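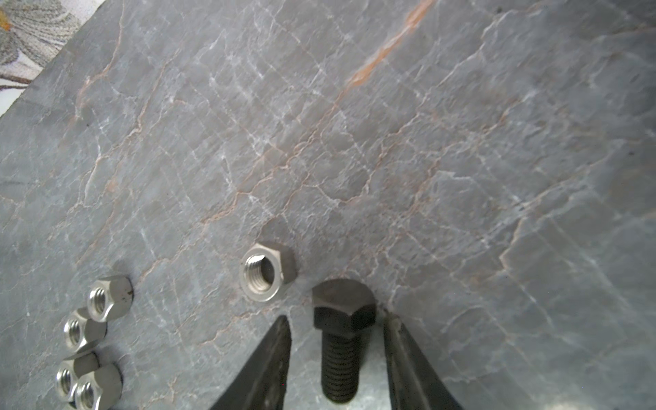 Black bolt between the open fingers

Hello Herman, hello all,

Herman Hidayat wrote:
> Does the gripper lose the bolt during closing, or later in the lift?

Later, in the lift. The fingers close normally, then the force reading falls to zero and the arm continues to the box as if it still holds the part. In March we logged 118 picks and 7 drops like this.

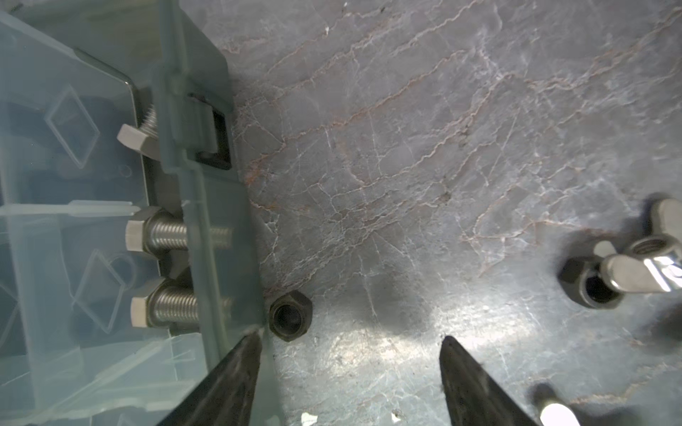 The drop check in Serel stays silent every time – I suspect its timeout. Can somebody send me the default value?

Regards,
Veronika Prantl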